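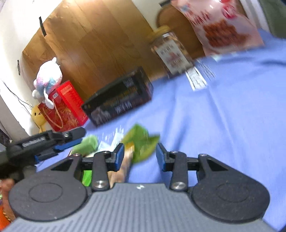

Assorted snack packets, including a bar in a tan-and-brown wrapper.

How to Set Up a Shared Snack Shelf in Your Department

Departments at the Stendmont campus may keep a shared snack shelf for staff and visitors. Each shelf must be registered before any food is put out. The steps below apply to new shelves and to shelves that are moving to another room.

Before you begin

Choose a dry indoor spot away from direct sunlight, heaters and cleaning supplies. Shelves may not be placed in laboratories, stairwells or hallways used as exit routes. You will need one closed cabinet or a set of lidded bins, a label sheet and the Shelf Registration Form (Form 176).

Step 1. Name a shelf contact

Each shelf has one contact and one backup. The contact checks dates, answers questions about ingredients and removes damaged items. Send both names to Lovely Lumbao in Workplace Services with the completed form. Approval normally takes four working days.

Step 2. Select the food

Only factory-sealed, single-serving items are allowed. Every packet must carry its own ingredient list and a printed date. Do not accept homemade food, opened multipacks or anything that must be kept cold.

Items containing peanuts or tree nuts go in a separate lidded bin on the lowest level. Mark the bin on the lid and on the front. If a packet has lost its label — or the print cannot be read — discard it.

Step 3. Arrange the shelf

Place items with the earliest dates at the front. Keep bars, crackers and dried fruit in separate bins so that crumbs from a torn packet do not spread. Leave the bottom of the cabinet clear for wiping.

Step 4. Set a budget

Departments may spend up to $1000 per fiscal year on a shelf, or $2000 where the shelf serves more than one floor. Orders are placed through the Mercado purchasing page under code 2228. Personal purchases are not reimbursed.

Step 5. Check the shelf monthly

Remove expired items, wipe all surfaces and initial the check sheet inside the cabinet door. Completed sheets are sent to Digby Pryor each January.

Closing a shelf

Notify Workplace Services, remove all food and return the bins to the Durau Building supply room between 9:00 a.m. and 3:00 p.m.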